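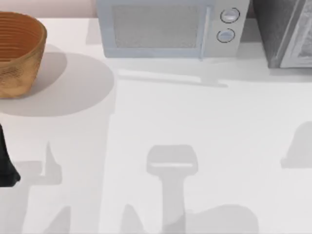

GETDALE, January

My mother could make a roast chicken last until everybody in the house was sick of the sight of it, and then she'd make soup. I grew up thinking leftovers were a kind of weather. You looked in the fridge, you saw what you were getting, you put on a sweater.

Then I moved out and went the other way completely. I bought exactly what I needed for dinner, cooked it, ate it, and if there was a scoop of rice left in the pot I scraped it into the trash and felt very grown-up. I did this for years! I'm a little ashamed of it now, mostly when I think about the rice.

What changed my mind was my downstairs neighbor, Sulastri Gunawan, who came up one evening to borrow a stepladder and caught me tipping half a pan of noodles into the bin. She didn't say anything. She just looked at the bin, and then at me, and took the stepladder. The next night there was a bowl of fried rice outside my door with a saucer on top, and it was so much better than anything I'd cooked that week that I went down to ask her how she did it.

"It's old," she said. "Old rice is good rice."

So that's how this story started. I've spent the winter going into other people's kitchens here in Getdale and asking them what they do with yesterday's food, and I have eaten extremely well.

Sulastri first, because she lives closest and she'd be annoyed otherwise. Her rule is that rice gets spread on a tray as soon as dinner is over, so it cools quickly, and then goes straight into the fridge in a flat container. She's strict about this and you should be too, as rice left sitting out all evening can make you properly ill. By the next day the grains have dried and firmed up, and they'll fry without turning into paste. She breaks up the clumps with wet hands. She fries shallots and garlic until they smell sweet, pushes in whatever vegetables are on their way out (cabbage, mostly, there is always cabbage), then the rice, then sweet soy sauce around the hot edge of the pan so it sizzles and catches a bit.

The egg goes on top. I asked if it could go in with the rice and she said it could, in the tone you'd use for a child who wants to wear a swimsuit to school.

Across town I had lunch with Deming Fang, who cooks at Plernelico, the little noodle place behind the bus station. I assumed a restaurant person would have fancy ideas about leftovers, and he does have one, which is stock. Everything goes into stock. Chicken bones, mushroom stems, the green parts of leeks, the rinds of ginger. At home he keeps a bag in the freezer and adds to it all month, and when the bag won't close anymore he makes a pot.

I've tried the bag. It works, with one warning from me: be careful about broccoli. I put in a bunch of stalks the first time and the whole apartment smelled like a school cafeteria until the following evening. Deming laughed so hard at this that he had to put down his chopsticks. He also keeps out beets, for the color, and anything with a lot of salt on it already.

He's less patient about reheating. He thinks most people blast their food and then complain that it's rubbery. His own microwave is 900 watts and he almost never runs it at full power for anything thicker than soup. Half power, a loose lid, a splash of water over anything starchy, stop and stir in the middle, then give it a minute to stand. I'd owned a microwave since college and had never once touched the power button. I had thought it was for people with special needs in the popcorn department. Go and find yours! Pasta comes out like pasta. Just make sure the food is steaming hot all the way through before you sit down with it, and stir again if the center's lagging.

Bread I learned about from Qistina Hartono, who used to run the bakery counter at Dultance before it closed and still bakes for half her street. She gets upset about bread in the fridge. It goes stale faster in there than it does on the counter, she told me, and she told me twice in case I'd missed it. If you won't finish a loaf, slice it and freeze it the day you buy it, and toast it straight from frozen.

When a loaf has already gone hard (mine always have, I forget them) you can run it quickly under the tap and put it in a hot oven until the crust crackles again. I didn't believe her. I went home and held a baguette under the faucet, feeling like a complete fool, and fourteen hours after I'd written it off as a weapon I was eating it with butter over the sink. It only works once, so eat it all.

Past that point it's breadcrumbs. Qistina fries hers in olive oil with a chopped anchovy and keeps them in a jar, and she'll put them on pasta, on greens, on a boiled egg. I have put them on a baked potato and I have also eaten them out of the jar with a spoon.

Not everyone I met was so cheerful about all this. Ningsih Chin has three teenagers and works late, and when I asked about her leftovers she said, "What leftovers?" Then she thought about it and opened the fridge, and there was a shelf of small containers at the back that she called the museum. Her trouble was that she could never remember what anything was or when it had gone in. She'd find something gray and nobly try to identify it.

Her fix is masking tape and a marker, kept in the same drawer as the lids. Name of the food, date, done. Cooked things get eaten or frozen within 3 days, that's the house law, and one night a week dinner is whatever has a label on it. The kids call it the auction. They argue over the last dumplings and somebody always gets stuck with lentils. I sat in on one and came away with the lentils, so I can report that they were very nice with a fried onion and a lot of lemon.

I started an auction of my own, which is a sad affair with one bidder, but the tape has been wonderful. I found a curry I had completely forgotten about and it was like getting a letter.

My last visit was out to Kneath, where Bayu Nasution grows vegetables on a sloping piece of land and has to deal with gluts the way other people deal with email. Last summer he had 300 pounds of tomatoes come ripe while he was in bed with the flu. He roasted them by the tray with nothing but salt, froze them in bags, and gave bags to everyone he knew, including the woman who reads his meter.

We had the last of them for lunch, on toast, with a heel of hard cheese grated over. He saves the rinds for soup. He saves the water from boiling potatoes too and uses it in bread dough, and he saves bacon fat in a cup, and pickle brine, which he pours over sliced onions as soon as the pickles are gone. By the next day the onions are sharp and crunchy and you'll want them on every sandwich. Keep them in the fridge and make them in small batches.

I told him about the noodles in the bin, and the stepladder, and he shook his head at me for quite some time. Then he asked what had been on the noodles. Peanut sauce, I said.

"You could have made a pancake," he said, and he got up to show me how. You chop the noodles short, stir in a beaten egg and some scallion, press it all flat into an oiled pan, and leave it alone until the bottom is brown. Flip it with a plate. I've made it for Sulastri since, and she wants her stepladder story left out of the magazine, but she did ask for seconds.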